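Wondard Wants You to Believe in January

The basketball club at Wondard has sold 2223 season tickets, 300 more than last year, and the pitch behind every one of them was the same: wait until the injured guards come back. I have heard that pitch before. So has anyone who sat through last spring.

The club says both starters will be ready in January. It said much the same about the center, who then missed 13 games and came back a step slow.

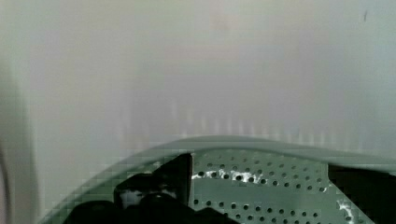
One season-ticket holder from Plutby wrote to say that I was being unfair, that the bench had won games without the starters and that a healthy roster would finish in the top four.

Maybe. The bench won at home, against teams resting their own regulars. On the road at Fikre it gave up a lead in the third quarter and quit running back on defense. A healthy guard helps with that – he doesn't cure it.

Then there is the new deal with Zikgate, the arena sponsor, which the front office keeps bringing up when asked about rebounds. I'd like an answer about rebounds.
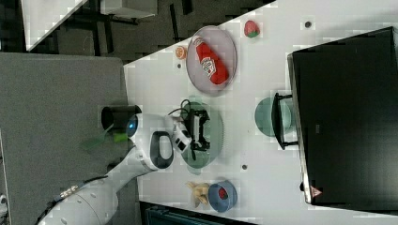 White arm and black gripper over a white tabletop.

The next home game is against Plutby. I'll be in my usual seat, watching who gets back on defense.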